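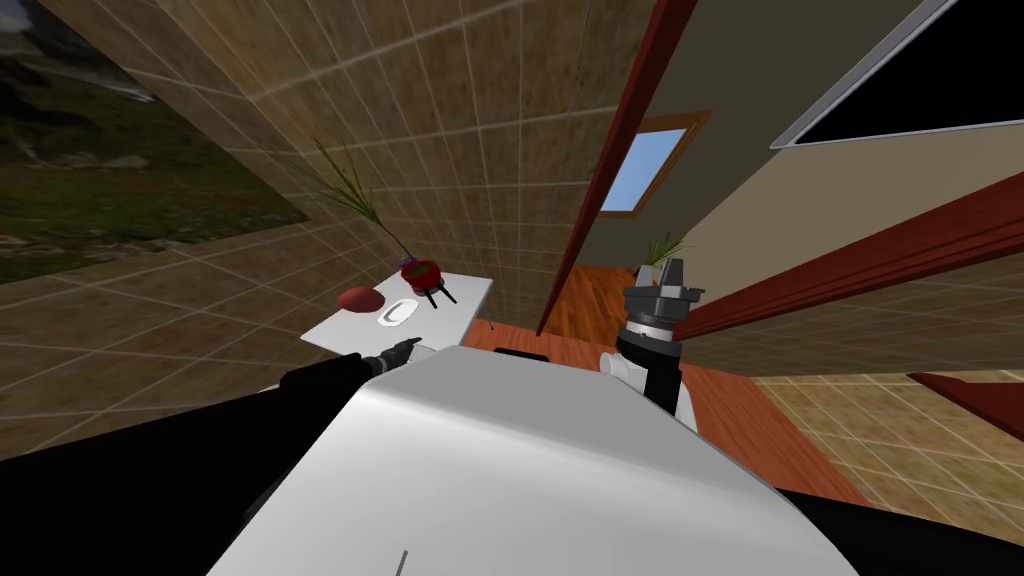 Home > About > Who We Are

Print this page | E-mail this page

About the Marau School of Bookbinding and Paper Conservation

The Marau School of Bookbinding and Paper Conservation is an independent, nonprofit school for adults. It offers instruction in hand bookbinding, box making, paper repair and the care of small library and family collections. Courses are held at the School's main building in Plesley and at its branch workshop in Tiston. The School admits beginners and experienced binders alike, and no academic degree is required for entry to any course.

Our Purpose

The School exists to teach the making and mending of books by hand to a sound working standard. It was founded by the owners of a small trade bindery in Plesley who found that they could no longer hire people who knew how to sew a text block or pare leather. Evening classes were started in the bindery itself, after the working day had ended, and were at first meant only to train new staff. Teachers, librarians and members of the public soon asked to attend. When the bindery closed, its presses, type, finishing tools and remaining stock of cloth were passed to the School, which has continued under its present name.

The name comes from Marau Street, on which the first bindery stood. The School has since moved twice. It has kept the name at the wish of its former students, many of whom hold certificates issued under it.

Courses of Study

Instruction is divided between the Certificate Program, the Evening Program and a series of short courses for libraries and local societies.

The Certificate Program is taught over 2 years of part-time study. In the first year students complete a set of bindings in paper and cloth, beginning with single-section pamphlets and going on to case bindings with rounded and backed spines. They also study the properties of paper, including grain direction, weight, sizing and acidity. The second year is given to leather, to simple tooling and lettering, and to the repair of damaged books. Each student finishes the year with a binding of the student's own design and a written treatment record for one repaired volume. Both are reviewed by two instructors, one of whom has not taught the student.

The Evening Program is open to all adults. Classes meet once a week and cover a single subject, such as the long stitch, drop-back boxes, paste papers or the repair of cloth bindings. A student may take Evening Program classes in any order, with the exception of leather binding, for which a prior course in case binding is required. Classes taken in the Evening Program may be counted toward the certificate with the approval of the Registrar, provided that the sample work has been kept and can be shown.

Short courses for libraries are arranged by request. They are most often concerned with basic book repair: tipping in loose pages, tightening hinges, mending tears with Japanese paper and wheat starch paste, and replacing a worn spine. The course also covers the harder question of which books should be left alone. Staff are asked to bring discarded volumes from their own shelves so that practice is carried out on the kinds of books they handle every day. Course notes are supplied in print and may be copied freely within the borrowing library or society.

How We Teach

Teaching at the School is done at the bench. An instructor shows a step, the students carry it out, and the work is looked at before the next step is begun. Classes are kept small for this purpose. Written handouts are given for every structure taught, with measurements left blank, so that students learn to take sizes from the book in hand.

The School asks its students to work slowly in the first term. Folding, pressing, trimming and sewing are repeated until they are even, and a student who is dissatisfied with a sewn text block is encouraged to cut the thread and sew it again. Materials used in this way are covered by the course fee. 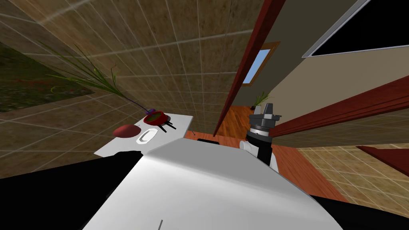 Students in the second year are also taught to keep records. Before any repair is begun, the condition of the book is noted, including the sewing, the boards, the covering, the state of the leaves and any earlier mends. The proposed treatment is then written out and discussed with the instructor. After the work is finished the record is completed with the adhesives, papers and threads used. These records remain with the book, and a copy is placed in the School's files.

The School teaches that a repair should be no stronger than the material it holds, and that it should be possible to undo it. Pressure-sensitive tape, rubber-based glue and dry-mount tissue are not used in the workshops. Wheat starch paste is cooked fresh for each class, and students are shown how to prepare it on an ordinary stove so that they may continue at home.

The Arai Collection

The School is the keeper of the Arai Collection, which consists of 775 sheets of handmade and decorated paper together with a small group of sample books. It was given to the School on the condition that it be kept whole and made available to working binders. The sheets include marbled, paste, block-printed and stenciled papers. They are stored flat in folders and may be seen by appointment during the teaching year.

Visitors to the Collection are asked to leave bags and coats in the front office and to use pencil only. Clean, dry hands are preferred to cotton gloves, which make it difficult to turn a thin sheet without creasing it. Sheets may be photographed for private study. Permission to publish must be requested in writing.

A list of the Collection, arranged by method of decoration, is held in the library. It records size, color, technique and, where known, the maker. A good number of the sheets are unsigned, and the School is glad to hear from anyone who is able to identify them.

The Library

The School library holds manuals, trade catalogs, exhibition catalogs and journals on binding, papermaking, printing and conservation. Enrolled students may borrow most titles for three weeks. Trade catalogs and sample books are for use in the reading room. Former students who hold the certificate keep their borrowing rights without charge.

Our Workshops

The Plesley building contains the main bench room, the leather room, the library and the office. The bench room is equipped with standing presses, nipping presses, board shears, sewing frames and lying presses with plows. Some of this equipment came from the original bindery and remains in daily use. The Tiston workshop is smaller and is used chiefly for Evening Program classes and for short courses in paper repair.

Certificate holders may rent bench time at Plesley on days when no class is in session. Renters supply their own materials and are asked to clear their benches at the end of the day. The board shears may be used only by persons who have been shown their operation by a member of the teaching staff.

Enrollment and Fees

In the current teaching year the School has 114 students, of whom 62 are enrolled in the Certificate Program. Applications for the Certificate Program close in May for classes beginning in the fall. Applicants are asked to submit a short letter describing their interest in the subject and, if they have any, one or two examples of handwork. The handwork need not be a book. Past applicants have sent sewing, joinery, drawings and model boats, all of which were considered with equal care.

Evening Program classes are filled in the order in which registrations are received. A waiting list is kept for each class. Fees include paper, board, thread, cloth and adhesives. Leather is charged separately at cost. Students buy their own hand tools, and a list of those needed is sent with the letter of acceptance. The School advises new students to wait for the first class before buying a paring knife.

Reduced fees are offered to library employees, to full-time students of other schools and to persons who have retired from the printing or binding trades. A limited fund is set aside each year for students who would otherwise be unable to attend. Requests to this fund are confidential and should be addressed to the Registrar.

Repairs for the Public

The School does not operate as a commercial bindery. It does accept a small number of books from the public for second-year students to repair under supervision. Family Bibles, cookbooks, atlases and children's books are especially suitable. Owners are given a written proposal before any work is started and should expect to be without the book for a full term. Volumes of high market value, and those with active mold, cannot be accepted.

Contact

Inquiries about courses, the Collection or the library may be made by mail or in person at the School office in Plesley during the teaching year. The Tiston workshop has no office staff, and letters sent there are forwarded to Plesley once a week.

Page last reviewed 18 Jul 2024

Print this page | E-mail this page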